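4 The Drinks Table

4.1 Why a drinks table

Of all the small surfaces in the Nestora collection, the drinks table is the one we kept coming back to. It is simple enough to take in at a glance, and it still holds most of what makes everyday tables interesting: a tall thing next to a low thing, a thing that rolls, a thing that tips, and small parts that come off other parts and have to be put down somewhere. Desks and kitchen counters have all this too, but they bury it under mail and chopping boards. On a drinks table the reader can see the layout and begin thinking about it right away.

By "drinks table" we mean any flat surface on which a bottle and a drinking vessel share space with a few objects that have nothing to do with drinking. The last part of the definition matters a great deal to us. A bottle and a glass on a cleared surface is a setting we find in advertisements and rarely in homes or workplaces. Real tables come with a roll of tape that was needed an hour ago. We call these extra items bystanders, and they turned out to be the most enjoyable part of the coding work.

The collection holds 2,176 table layouts, each one a single arrangement of objects at a single moment. Layouts were coded by two coders working separately, who then met to settle differences. Both coders used the Altdale sheet, a one-page form that asks for the position of every object, which way up it is, and what it is nearest to. Disagreements were mostly over the word "nearest," and we return to that problem in Section 4.4.

4.2 The joined surface

A large share of our layouts come from surfaces made by pushing two tables together. We had expected to treat such a surface as one big table. After a few weeks of coding we changed our minds, and we are glad we did. A joined surface has a line running across it, and a line is something a coder can use. It separates near from far without any measuring. It also gives a simple way to say where something is to a colleague who has never been in the room: on the near table, by the seam, toward the right. 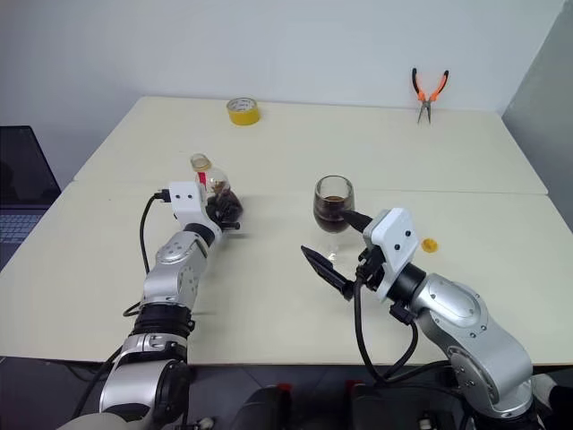
Depth is the other thing a joined surface gives you. On a narrow table everything is within a forearm's length of the edge, and the objects end up in a row, like books. Put two tables back to back and a middle appears. For coding purposes we set the width of the middle band at 600 mm, centered on the seam, and labeled everything beyond it "back" and everything before it "front." The band is wide enough to hold a bottle lying down in any direction, which was our reason for choosing it.

The back of the table deserves a study of its own. Objects go there when they are finished with, or when they are waiting for a turn that may never come. Tape, in our coding, is the classic back-of-table object. It is useful in nearly every room, it takes up very little space, and it can rest in more than one way. The sheet has a separate box for rolls lying flat and rolls resting on their side, and we urge anyone repeating this work to keep it. The two positions look alike in a quick note, and they behave very differently when a sleeve brushes past.

4.3 Bottles, glasses, and small parts

Bottles were coded as upright, leaning, or lying. The middle category sounds fussy, and we nearly dropped it. It earned its place as soon as we began to look at bottles being handled, where fully upright and fully lying are only the ends of a long range. A clear bottle with dark liquid in it is a gift to the coder here. The liquid settles toward the low end, and the tilt can be read off from across the room. With opaque bottles we had to rely on the outline alone, and our coders agreed less often.

Stemmed glasses gave us the opposite sort of pleasure. They are nearly always upright, so there is little to say about how they rest, but they shape the table around them more than any other object we coded. The bowl is wide, the base is fairly wide, and the stem between them is thin, which leaves a ring of space that looks usable from above and looks awkward from the side. Low objects can sit quite happily under the curve of a bowl. Tall ones cannot. We recorded the clear space around a glass at two heights, once at the base and once at the widest part of the bowl, and we recommend the practice warmly. A single figure for the space around a wine glass hides the most interesting fact about it.

Then there are the caps. A bottle cap is tiny, it is often brightly colored, and it gets put down wherever there is room. The Altdale sheet originally had no line for caps at all. They were lumped in with "other," along with crumbs and paper clips. We added the line after the first round of coding, in April, and went back through the earlier layouts to fill it in. It was slow work and we would do it again tomorrow. Caps tell you which part of a table has been in use, and a loose cap out toward one side will often mark the border of the working area more clearly than the bottle does.

We caution against reading too much into a cap's color or size. It is tempting to match a loose cap to the nearest bottle and write the two down as a pair. Our rule is that a cap is paired only when the neck of its bottle is visibly bare. If the bottle already wears a cap, the loose one is coded as an object in its own right, and its history is left alone.

4.4 Spread and the problem of "nearest"

The last measure is spread, meaning how far a handful of objects has scattered over the surface available. It is the measure we are most excited about, and also the one that needed the most repair. Our first version took each object, found its nearest neighbor, and averaged the distances. On crowded desks this worked well. On drinks tables it gave odd answers, because two items standing close together could pull the average down while the rest of the table lay wide open.

The revised version, which we call the Siltel score, divides the surface into front, middle, and back, then into left and right, and asks how many of the resulting areas hold at least one object. It is crude and we love it. Coders can fill it in at a glance, it treats a bottle and a roll of tape as equals, and it does not care what counts as nearest. It also copes well with objects that are partly hidden behind something else, since a coder who can see only the neck and one side of a bottle can still say which area the bottle stands in.

Figure 4 shows a joined surface with small objects spread over it, among them a clear plastic bottle with a gold-colored screw cap. The bottle is upright, and the dark contents fill part of its lower half. Readers may like to try dividing the surface for themselves before going on to the results.

Figure 4. A drinks table made from two rectangular tables pushed together, against a plain white wall.

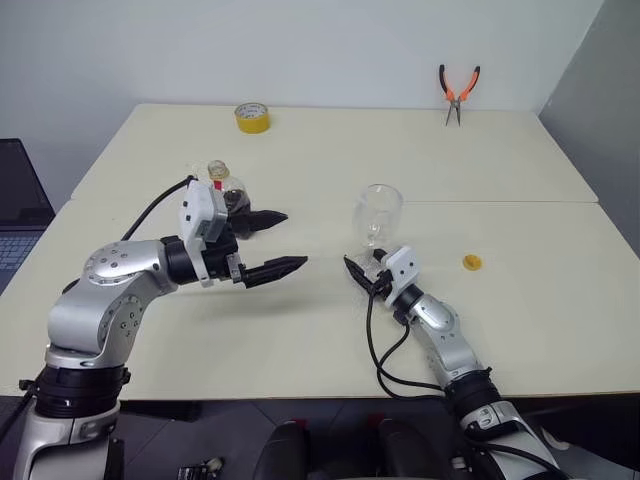

4.5 Limits of the coding

Three cautions apply to everything above. The sheet was last revised on 16th June, and layouts coded before that date were checked against the new wording but were not coded again from scratch. Liquids were recorded by color and level only, so nothing in our data says what anybody was drinking. And a layout is a single moment. A bottle coded as leaning may have been on its way up or on its way down, and the sheet has no box for either. Sequences of layouts from the same table would settle many such cases, and we take up the few we have in Section 5.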